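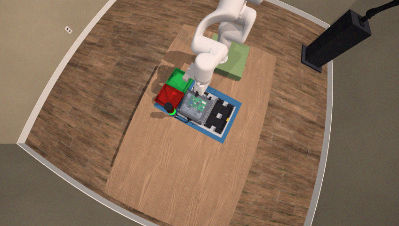
Fig. 4. Table top with the grain running lengthwise.

4. Oiling and caring for the top

Read this section before you open the tin. It applies to all Grodska tables and to the Thomas bench. If you have the Flarkska desk, which leaves us with a lacquered top, do not oil it. Go to section 5.

Revised 27/01/2018. This replaces the oiling notes printed on the carton.

What you need

Table oil, clear, one tin
Two lint-free cotton cloths
Abrasive paper, 220 grit
A cork sanding block
A soft brush or a vacuum cleaner with a brush head
Gloves

4.1 Before the first oiling

1. Leave the table unwrapped in the room where it will be used for two days. Keep it away from radiators and out of direct sun.
2. Check that the frame bolts are tight (see section 3). If you drilled your own holes with the Drilline guide, clear the dust out of them now.
3. Wipe the top with a barely damp cloth. The surface will feel slightly rough when it dries.
4. Wrap the 220 paper round the block and sand lightly along the grain. Do not sand across it. Scratches across the grain show up dark once the oil goes on.
5. Brush or vacuum off all the dust, including along the edges.

Note: Do not use wire wool. Small bits of steel stay in the wood and leave black spots.

4.2 Applying the oil

1. Open a window. The room should be warm and dry.
2. Stir the oil. Do not shake the tin.
3. Pour a little on to a folded cloth and work along the grain from one end to the other. Keep the coat thin.
4. Do the edges next, then the end grain. End grain takes up more oil and may need a second pass straight away.
5. Wait 15 minutes, then wipe off everything that is still on the surface with the second cloth. Oil left standing turns sticky and has to be sanded off.
6. Leave overnight.
7. Repeat steps 2 to 6. A new top needs three coats in all. Sand very lightly between the second and third.

CAUTION: Cloths soaked in oil can heat up and catch fire without a flame. Lay them flat outdoors to dry, or soak them in water and put them in a closed metal tin. Never leave them screwed up in a bin.

Do not put anything on the table for 24 hours after the last coat. Avoid water on it for a week.

4.3 Everyday use

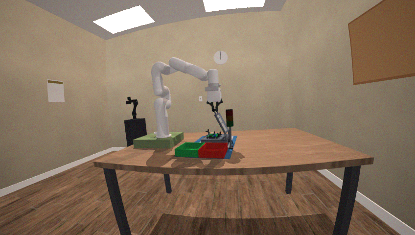 Fig. 5. Wooden table with a blue mat laid on it.

Use a mat or board under anything heavy or with sharp edges. Lift the mat once a week and wipe underneath. Wood darkens with light, so a mat left in one spot for months will leave a paler patch. This evens out slowly after the mat is moved.

Rubber feet and some soft plastics can mark an oiled surface. Put felt pads under them.

Wipe up spills straight away. For cleaning, use a cloth wrung out in plain water, then a dry one. Do not use bleach, cream cleaner or spray polish.

4.4 Oiling again

Oil the top once a year. September is a good time, before the heating goes on. Drip a little water on the surface: if it soaks in, the wood is ready for oil. One coat is normally enough. Follow 4.2, steps 1 to 6.

Spare oil is part number 291. The care kit with cloths and paper is part number 91.

For white rings and small dents, see section 6.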